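We use cookies to keep this site running and to see which pages get read. Accept | Manage settings

How to Sort a Mountain of Laundry Without Losing Your Saturday

Last updated: September

I love a good laundry sort. There, I said it! Give me a heap of sweaters, jeans and mystery socks and I'm happy for an hour, and this method has made that hour a lot shorter.

What you need

A cleared bed or big table, two baskets, a mesh bag for delicates and a small dish for whatever falls out of pockets. I use the tall Sketon baskets, but any pair that stands up by itself will do.

Step 1: Pull out the knits first

Go through the heap and lift out every sweater, supporting the weight with your other hand. Ribbed knits stretch like crazy when you drag them out by a sleeve – I ruined a beautiful cardigan that way. Lay them flat on one side of the bed and leave them there for now.

Step 2: Split by color

Three piles: darks, lights and whites. Navy, black and charcoal can all go in together. Light blue goes with the lights, and khaki and olive can join the darks once they've been washed a few times. New green things get a wash by themselves the first time, please!

Check inside the pile for small white pieces. Handkerchiefs and washcloths love to hide in the folds of bigger clothes, and one of them always ends up gray.

Step 3: Pockets, zippers, inside out

Empty the pockets into your dish, close the zippers, and turn jeans and anything printed inside out. My friend Dayana Ledesma does this as she undresses, so it's already done by laundry day. I'm working on it.

Step 4: Load loosely

Fill the drum to almost 70 percent and stop. Clothes need room to tumble, and a crammed load comes out creased and still smelling of yesterday. Run the darks cold, and put the knits in the mesh bag on the wool or hand-wash setting (read the label first).

Step 5: Fold as you unload

Shirts go on hangers straight away. Sweaters get folded in thirds and stacked, heaviest at the bottom – never on a hanger, or you'll get those funny shoulder bumps.

200 shares | 2 comments

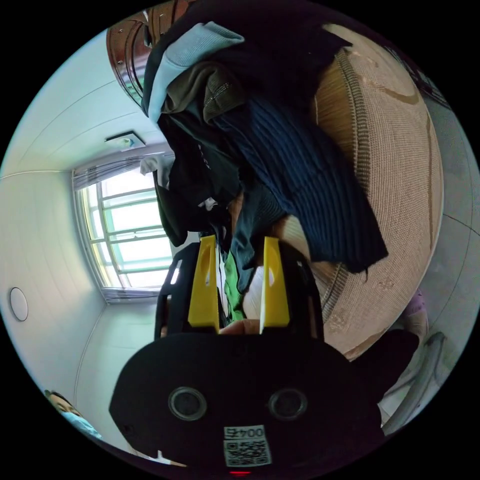 Can I wash a navy sweater with black jeans?

The colors are fine together, but the fabrics aren't a great match. Heavy denim and zippers rub against the knit and cause pilling, so wash the sweater with other soft darks or in its own mesh bag on a gentle cold cycle.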